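3.2 Ownership and Page Make-up of the Regional Weeklies

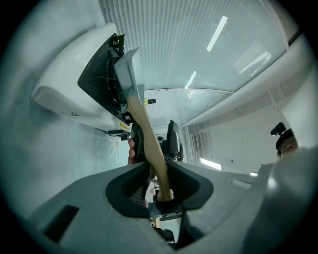

Figure 2. A hatchet with a light wooden handle and a gray metal head, held nearly vertically.

3.3 The Zerholm Weekly After the Merger

The weekly newspaper of Zerholm was for a long time printed and edited in the same building. After the merger with the Tralline paper, the two editorial offices kept their own names on the front page, but the inside pages were made by one common desk. Jiang has called this arrangement "two doors to one house" in her earlier study of the Rorlow district, and we use her term here with a small change of meaning. In our case the readers of both towns knew about the common desk, as it was announced in the paper itself.

For this section we read 488 issues of the Zerholm edition. Of these, 451 were complete. The remaining issues missed one or more pages, mostly the sports supplement, and we left them out of the page counts but kept them for the reading of the editorials. The Tralline edition is preserved less well, and we could consult it only in the bound volumes of the Adamczyk collection. These volumes stop in November of the last year before the change of printer.

The first visible effect of the merger concerns the letters page. Before it, each paper gave a full page to letters, and the editor answered many of them in a short note set in italics. The common desk reduced the page to a half and stopped the notes. Willy Michiels, who edited the Zerholm paper in both periods, explained to us in an interview that the notes took him one whole evening each week and that the desk had no place for such work. He did not regard this as a loss for the readers. We are less sure, for the number of letters with a local subject became smaller in the following years, while letters on national politics kept their share.

The second effect concerns the reports from the town council. These had been written by a reporter who sat in the meeting, and they often gave the speakers in the order in which they spoke. Under the common desk the reports were shorter and were built from the written minutes. In the complete issues we found 381 council reports, and the longest ones all belong to the earlier period. A similar shortening was observed by Jiang for Rorlow, where however no merger took place. It is therefore possible that a part of the change comes from the general rise in paper costs, and our material does not permit us to separate the two causes.

The advertising pages were treated differently. Both towns kept their own sales office, and the small advertisements were never exchanged between the editions. We return to them in Section 4, together with the question of the cover price.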